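Stesuda Wall Shelving, Series 200
Installation and Care Guide, revised February 20, 2024

Section 4. Mounting the Brackets

Read this section in full before drilling. The rails must already be fixed to the wall as set out in Section 3.

4.1 Before you begin

Confirm that the carton contains the bracket set, part number 3518, and the bag of locking pins. Report missing parts to Treverel Customer Service. Do not substitute pins from another series.

CAUTION: Turn off power to any outlet or switch on the same wall before drilling.

4.2 Fitting the brackets

1. Mark the height of the lowest shelf on both rails. Check the marks with a level.
2. Hold the bracket at a slight upward angle and insert the upper hook into the slot.
3. Lower the bracket until the second hook drops into place.
4. Push the locking pin through the hole beside the lower hook until it clicks.
5. Repeat on the second rail. The two brackets must sit in slots of the same number.
6. Lay the level across both brackets. If the bubble is off center, return to step 1.

NOTE: Leave at least 200 mm between shelves. Closer spacing makes the pins difficult to reach later.

4.3 Fitting the shelves

1. Place the shelf on the brackets with the lipped edge toward the room.
2. Slide it back until it touches the rails.
3. Tighten the two screws under each bracket by hand, then give each one a quarter turn with the key.

CAUTION: The maximum load is 76 kg per shelf, evenly spread. Never stand on a shelf or hang items from its front edge.

4.4 Work area

Keep parts and tools on a stable table at working height. Long items should be held firmly and kept clear of finished walls.
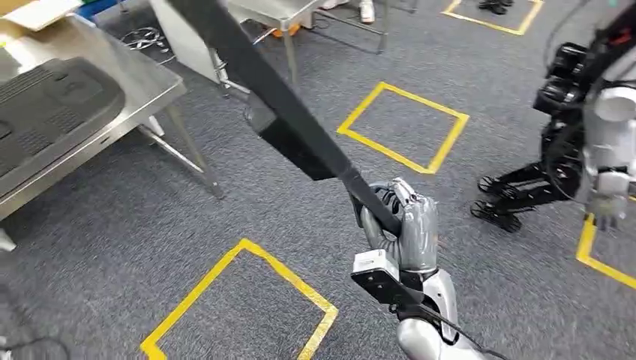
Installers who returned the May questionnaire asked for changes to this section. Stukila wrote that step 4 should come after the level check, as a pin that has clicked home is slow to remove. The order above is retained for safety, and a pin puller is now supplied with each set.

4.5 After installation

Tighten all screws again after 24 hours. For orders above 500 sets, Demirtaş supplies printed copies of this guide on request.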